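I've been meaning to do a thread on dyeing with red cabbage for ages, so this is it! Settle in, grab a cuppa, it's a long one.

1/ You need half a big cabbage, a stainless pot you don't cook in any more, and a free afternoon. I got mine from the Sugden market, right at closing, when they practically give the ugly ones away.

2/ Chop it rough, cover with water, simmer for half an hour with the lid on. Your kitchen WILL smell. Open every window. My neighbours are very patient people.

3/ Strain it and you've got this gorgeous deep purple liquid. Now the fun bit. Tip it into jars and start changing the colour! A splash of vinegar takes it pink. A pinch of bicarb takes it blue, and too much bicarb takes it green (I did this by accident the first time and loved it).

4/ For cotton, soak the cloth in soy milk and let it dry first. I use 100 grams of cloth to a pot. Silk grabs the colour much faster, and wool sits somewhere between the two.

5/ My favourite colour of the lot is the one between purple and blue. I can't get enough of it. I've got a cushion cover, two tea towels and a very wonky scarf in shades near it, and I'm eyeing off the curtains. 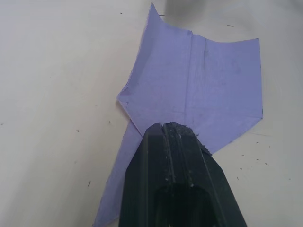 Lavender-blue, folded paper edition. My kind of colour!

6/ Now the sad part, it fades. Cabbage is what dyers call a fugitive colour. The scarf went from violet to a sort of dishwater grey by October. Keep things out of the sun, wash cold, and be ready to dip them again. I don't mind, it's a good excuse to get the pot out.

7/ If you want something that stays put, try onion skins. Golds and oranges, dead easy, and they hang on for years. The greengrocer in Dinitz saves me a bag if I ask nicely.

8/ Somebody asked about eucalyptus leaves. YES. Rusty orange on wool if you're lucky, plain tan if you're not, and it depends on the tree. Only pick up what's already on the ground please.

9/ Write everything down! I pin a snip of each cloth in a notebook with what went into the jar. I skipped that with the best blue I ever made and I've been chasing it since.

10/ Next up is avocado stones, which are meant to go pink. I've got 20 in the freezer and no room left for peas. Will post how they go, wish me luck!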